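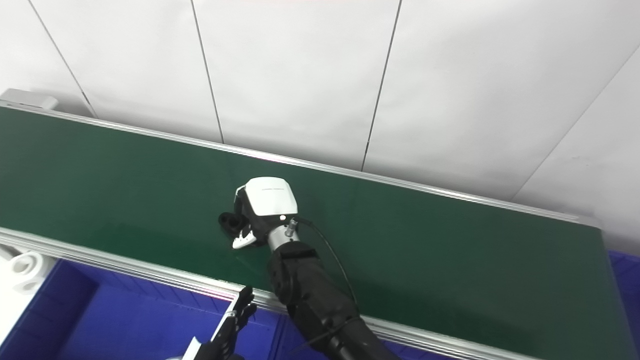 3.2 Part presentation at the infeed station

The parts used in the trials were supplied by Nadimer from its regular production of pump fittings. A batch held 200 parts of a single type, all machined to the same drawing and finished in black. No parts were selected or rejected for the study, and small differences in edge finish were accepted as they came. Before each batch the belt was wiped with a dry cloth and the side rails were checked for chips, which tend to collect where a rail meets a mounting bolt.

The station is a straight section of flat belt conveyor between two aluminum side rails. The belt is dark green and has a smooth top surface. This was the belt already fitted at the Pluvport plant, and we kept it. A lighter belt would have made black parts easier to see, but it would also have made the results less useful to sites that cannot change theirs. The wall behind the conveyor is finished in large white panels with narrow dark seams. The panels return a good deal of light to the far half of the belt, and for this reason readings taken near the far rail were logged separately from those taken near the operator side.

Parts were placed by hand in the order given by a printed list. The list fixed three values for each part: the side facing up, the distance from the near rail, and the rotation about the vertical axis. Minimum spacing between neighboring parts was 100 mm, measured between closest edges. Where a part rolled or slid after it was released, it was left where it came to rest and the new position was written down. Bajpai and Gyamfi did all of the placing, and each checked the other's sheets at the end of a batch.

3.3 Resting position and local contrast

A flanged part with an off-center load can settle in more than one way on a flat surface. For the bracket type we define three resting positions. In the base position the flat face of the flange is in full contact with the belt and the boss points up. In the boss position the part is inverted and stands on the end face of the boss, with the flange above it. In the edge position the part leans, touching the belt at the rim of the flange and at one point on the boss. The edge position is stable on this belt but is lost easily if the belt starts abruptly.

The three positions differ in how much of the outline is usable. In the base position the outline of the flange lies almost in the plane of the belt, and the boss adds a second, higher contour inside it. In the boss position the flange overhangs, so its shadow is wider and falls away from the part. In the edge position neither contour is parallel to the belt, and the apparent shape changes with small rotations.
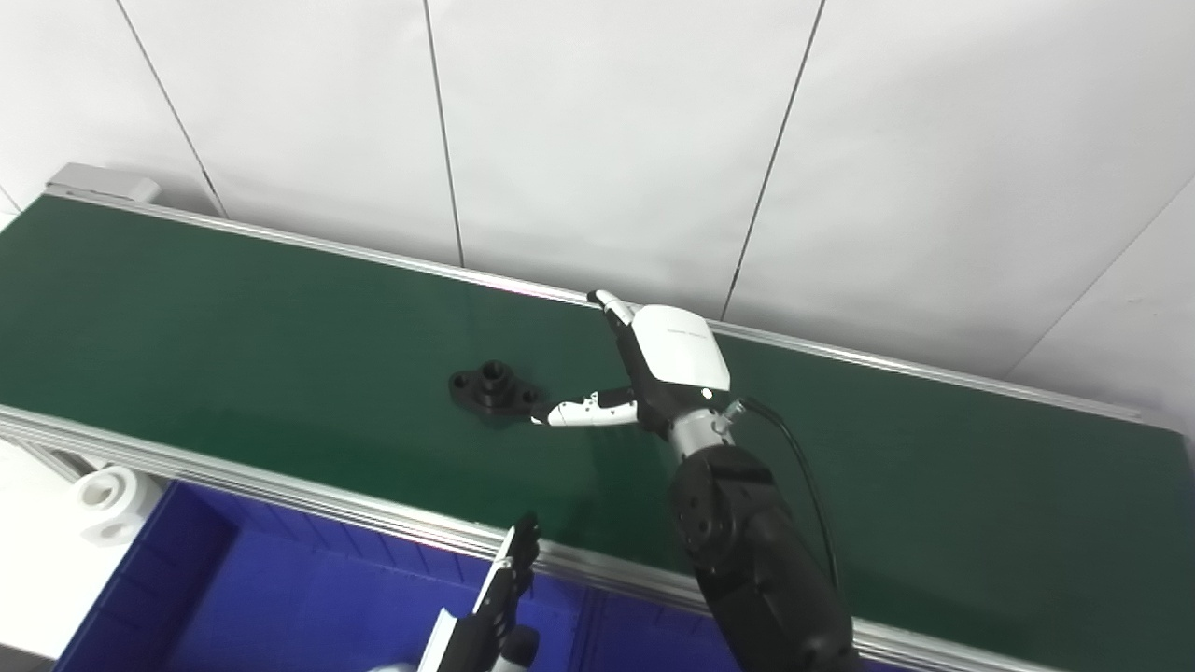
Contrast between part and belt was treated as a property of the pair and was not assigned to either one alone. A black part on a dark green surface gives little separation along its lower edge, and what separation there is depends mostly on the angle of the light. The bracket in Figure 3 is a typical case: its raised boss and central bore stand out clearly enough, while the flat base sits over a faint dark shadow that is easily taken for part of the base itself. Width measured at belt level will then come out too large. We therefore took the reference width across the mounting holes, whose position on the base is fixed by the drawing, and used the outer edge only as a check.

Figure 3. Flange bracket on the infeed belt, with the side rails and the paneled wall behind.

Illuminance at belt level was set to 235 lux at the center line and measured again after every batch. No attempt was made to remove reflections from the rails. They are brushed and grooved, and the reflections they produce are long and weak, so they can be excluded by position. Glare on the wall panels was more troublesome in early runs, mainly when a side door was open. The door was kept shut in November and for all later batches.

Two limits of the arrangement should be noted. First, every part was black. Zinc-plated and bare parts would behave differently on the same belt, and the reference widths given in Section 4 should not be carried over to them. Second, placement by list produces an even spread of rotations, whereas parts tipped from a bin do not land evenly — the base position is much the most common in that case. The results are for this reason reported by resting position and are not pooled. Readers who need a single value for a given site should weight the three results by the share of each position found there. A method for estimating these shares from a short hand tally is given by Doležal and Madigan in Appendix B, together with the blank placement sheets.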